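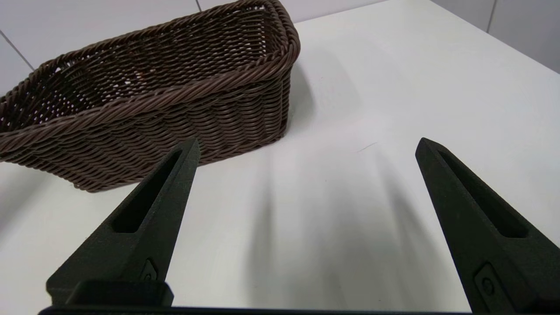

April, late, tea gone cold

So the choir thing is happening! Vira called at lunch and said I'm in with the altos, which I'm still not sure I am (I've always just sung whatever the person next to me sang). First rehearsal was tonight at the old Piltine hall and my throat is wrecked. We did 13 bars of the Khoury piece over and over, and Omar kept coming in early and then laughing, so of course I laughed too, and Noura gave us both The Look.

I need to learn to breathe. Apparently I do it from my shoulders. Vira made me lie flat on the floor with a hymn book on my stomach, and I could feel it wobble every time somebody walked past. 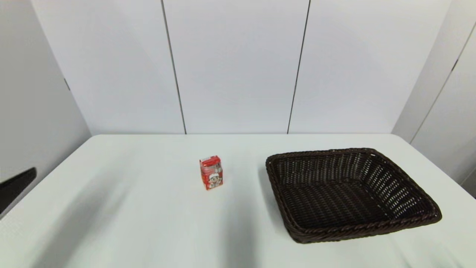
*Red juice carton and the brown wicker basket, on the white table.*

Walked home the long way humming the low part and lost it completely by the bridge. Two weeks until we sing for Zubaida's mother and I know maybe half the words. Going to write them on a card and stick it on the bathroom mirror. Also must ask Ziad if he still has my black folder.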